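Flultitz: Werkhof macht im Juni Pause – Annahme von Altholz nur noch vormittags

Kurz vor den Ferien noch eine Änderung, die viele betrifft. Die Altholzannahme am Werkhof Flultitz schließt ab Juni schon um 12 Uhr. Bisher ging es bis 16 Uhr. Grund ist der Umbau der Zufahrt an der Moya, die Spur neben der Waage wird aufgerissen und neu asphaltiert. Dauer: voraussichtlich 20 Arbeitstage, bei Regen länger.

Wer nachmittags kommt, steht vor dem Tor. Die Gemeinde bittet, nichts davor abzustellen. Im letzten Sommer lagen dort Schranktüren, zwei Sofas und eine komplette Gartenlaube in Einzelteilen, Abtransport auf Kosten aller – 676 Euro.

Grünschnitt geht weiter ganztägig, allerdings über die Rückseite. Einfahrt Pivthorper Weg, dann links halten. Anhänger bis zwei Achsen, mehr passt nicht durch. Sperrmüll nur mit Karte, die gelben vom Vorjahr gelten noch bis Ende des Jahres.
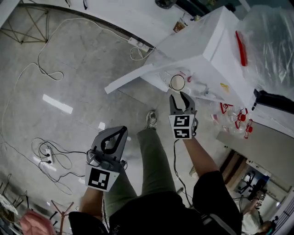
Fachbereich Bauen und Umwelt, Team Abfallwirtschaft

Neu ist auch die Gebühr für behandeltes Holz. Zaunlatten, Bahnschwellen, alte Fenster mit Rahmen: ab Juni 20 Euro je angefangenem Kubikmeter, bezahlt wird vorn am Container, am liebsten mit Karte. Unbehandeltes Holz bleibt frei. Im Zweifel entscheidet das Personal vor Ort, Diskussionen bitte kurz halten, die Schlange ist lang genug.

Im vergangenen Jahr kamen laut Fachbereich 1546 Anlieferungen mit Altholz zusammen, davon über 436 allein im Frühjahr. »Die meisten kommen ohnehin vor dem Mittag«, so Macarena Alcaraz vom Team Abfallwirtschaft. Für Schichtarbeiter sei die Regelung trotzdem ärgerlich, das wisse man. Ein zusätzlicher Abendtermin wird geprüft, versprochen ist noch nichts.

Die Bauarbeiten macht die Firma Titum, die schon den Radweg hinter der Schule gebaut hat. Während der Asphaltarbeiten ist auch der Gehweg auf der Werkhofseite dicht. Fußgänger bitte drüben laufen, Schulkinder ebenso. Der Bus hält solange an der Ersatzhaltestelle vor der Gärtnerei, Fahrplan unverändert.

Elektroschrott und Farbreste sind nicht betroffen, Annahme wie gehabt in der kleinen Halle. Batterien bitte vorher rausnehmen, auch aus Spielzeug und Fernbedienungen. Altreifen werden weiterhin nicht angenomen.

Fragen zur Annahme beantwortet das Team telefonisch von 8 bis 11 Uhr, die Nummer steht auf der Rückseite vom Abfallkalender. Der aktualisierte Kalender liegt ab nächster Woche im Rathaus aus, Erdgeschoss, neben dem Fundbüro.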